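From: Maite Alcaraz
To: home-automation-talk
Subject: Re: Re: So when do I get to stop doing dishes?

Mwanahawa Chege wrote:

> OK, serious question for the people here who work on this stuff. My sister
> just sent me another one of those videos where a robot clears a dinner table
> and loads the dishwasher, and now she wants to know if she should hold off on
> replacing her old machine. I told her no, but I couldn't really say why.
>
> I've got a floor vacuum that eats shoelaces and a mower that is scared of the
> neighbor's hose. That's the whole fleet. Are we two years out on dishes? Ten?
> And what's the hard part? It can't be the lifting, a cup weighs nothing.
>
> Also, does anybody know if Skuketti is ever going to ship that laundry thing?
>
> Mwanahawa

Hi Mwanahawa, hi all,

Tell your sister to buy the dishwasher! I'd say that even if I thought the robots were closer than I do. A good dishwasher is already a robot that does dishes, it just wants somebody to carry them over.

The carrying is the part I've been stuck in since July. I do software for a little shop called Atelar, and our one paying customer right now (Laizer, they run staff cafeterias) would love an arm that clears and tidies cups between the lunch rush and the afternoon coffee crowd. Only cups. We talked them down from trays, plates, forks and a soup tureen, and I'm still proud of that meeting.

You're right that weight has nothing to do with it. What gets us is the last inch or so. Think about how you pick up a cup when your hands are full: you hook a finger inside and pinch the wall. You don't look. You feel the rim, you squeeze a bit, and if it slides you squeeze more. Our gripper does the same pinch, one finger in and one finger out, but it has no feeling to speak of in those fingers, so everything has to come from the camera. And the camera sits close to the fingers, which means the cup you're holding gets huge and hides a good piece of whatever you're going to next. Stacking is where that bites. You want the cup in the gripper to come down inside the other one, and right when you need to see both rims, one of them is in the way.

We do nearly all our practice in simulation, by the way. People on this list sometimes talk about that like it's cheating, but I can run 740 tries overnight and not sweep anything up in the morning. Lighting changes, cup color changes, the table gets a different wood finish, and off it goes again. On plain cups on a clear table it stacks fine most of the time. Move the same program to the real arm and you lose a chunk of that, and then you spend a week finding out which chunk. Last time it was shine. The real cafeteria tables are glossier than anything we'd trained on, and the arm kept treating a bright patch as a piece of rim. 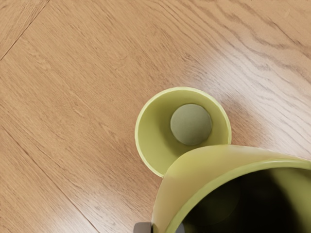 The other thing the videos skip is speed. A person at Laizer clears a table of cups in the time it takes me to type this sentence. Our arm needs 60 seconds for a single stack on a good run, and it stops to think at the moments where you'd expect it to just go. For a night shift in an empty room, who cares. For your sister's kitchen with two kids and a dog wandering through, I don't see it yet – and I'd want it slow around the dog anyway.

So my guess, and it is a guess: one chore, one kind of object, in a room somebody has set up for it, that's close. I think Laizer could have something useful on a counter before too long. A general "clear the table" machine for a house is a different animal. Houses have chopsticks in mugs and a cup with half an inch of cold coffee that looks empty from the side, and a sippy cup with a lid, and that one wobbly thing your kid made in pottery class which you must never, ever drop.

On Skuketti I only know what everybody knows, they had that towel folder at the Zostley open house and it did small towels nicely. Big ones, well. I stood there for a long time and ate a lot of their cookies. If somebody here has heard a ship date, please post it, I've got a basket at home with their name on it.

Mwanahawa, what kind of mower is it? Ours had the hose problem too and it went away after I raised the bump setting – it's buried in the menu under "edges" for some reason. Try that before you give up on it.

Maite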